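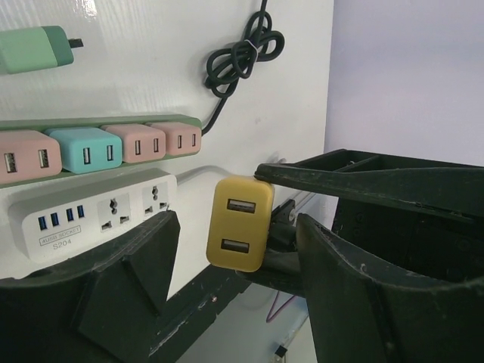
Evley – Greifdaten für Haushalt und Werkbank

Stand: 17. März 2024
Kontakt: Sevim Sarıgül (Aufnahme), Kaan Tatlı (Auswertung und Skripte)

Worum es geht

Können Maschinen inzwischen Ladegeräte aufräumen, Stecker ziehen, Kleinteile sortieren? Wir wollten es genauer wissen und haben Evley angelegt: 2.962 kurze Episoden, in denen ein Roboterarm mit Zweifingergreifer alltägliche Handgriffe ausführt. Gefilmt wird mit einer kleinen Kamera am Handgelenk, also von dort, wo es spannend wird. Wir haben selten an etwas gearbeitet, das so viel Freude macht und gleichzeitig so viele Nerven kostet!

Die kurze Antwort auf die Frage: manches ja, vieles noch nicht. Ein USB-Ladegerät zu greifen klappt schon erstaunlich gut. Es anschließend sauber in eine Steckdose zu bringen, ist eine ganz andere Liga, denn ein paar Millimeter Versatz reichen für einen Fehlversuch.

Inhalt

Die Episoden verteilen sich auf 13 Aufgaben, darunter:

Ladegerät greifen und halten
Ladegerät in Steckdose oder Steckerleiste einstecken
Stecker ziehen und ablegen
Kabel zur Seite schieben
Schrauben und Unterlegscheiben in Fächer sortieren
Besteck in eine Schublade legen
Lappen falten (bitte nicht zu viel erwarten)

Jede Episode besteht aus einem Video, den Gelenkwinkeln, der Greiferöffnung und einem kurzen Textauftrag auf Deutsch und Türkisch. 439 Episoden sind als Fehlversuch gekennzeichnet. Die haben wir mit Absicht dringelassen, und für uns sind sie fast der wertvollste Teil – wer nur gelungene Griffe zeigt, bringt einem Modell nicht bei, wie man sich aus einer verkanteten Lage wieder befreit.

Ordner

episoden/ Videos und Messwerte, je Aufgabe ein Unterordner
auftraege/ Textaufträge als CSV
aufteilung/ Listen für Training und Test
skripte/ Laden, Abspielen, Auswerten

Der Testteil umfasst 300 Episoden. Bitte nicht mittrainieren, auch nicht »nur zum Probieren«.

Aufnahmeorte

Der Haushaltsteil entstand in der Testwohnung Kırmızıgül, der Werkbankteil in der Lehrwerkstatt Skirnoven. In Skirnoven ist das Licht härter und die Schatten wandern im Lauf des Tages. Wer Modelle zwischen beiden Orten überträgt, merkt das sofort.

Erste Ergebnisse

Als Vergleich liegt Stumier bei, unser kleines Grundmodell. Beim Greifen starrer Teile ist es flott und ziemlich verlässlich. Schwierig wird es bei hängenden oder aufgewickelten Kabeln, bei dicht nebeneinander sitzenden Steckern und bei allem, was weich ist. Richtig schön fanden wir, dass Stumier nach einem missglückten Einsteckversuch manchmal von selbst zurücksetzt und neu ansetzt!

Bekannte Schwächen

Die Greiferfinger verdecken oft genau die Stelle, auf die es ankommt. Eine zweite Ansicht von außen fehlt bisher.
Beim Einstecken wurde die Kraft nicht gemessen.
Alle Steckaufgaben liefen ohne Netzspannung. Für den Betrieb an einer echten Leitung sagt der Datensatz nichts aus.
Einige türkische Aufträge sind knapper formuliert als die deutschen, Sevim überarbeitet sie gerade.

Mitmachen

Fehler in den Kennzeichnungen bitte mit Episodennummer an Kaan melden. Im November soll die nächste Fassung erscheinen, dann mit Außenkamera und hoffentlich mit mehr Kabeln. Vorschläge für weitere Aufgaben nehmen wir gern an, am liebsten solche, die zu Hause wirklich jemand loswerden möchte.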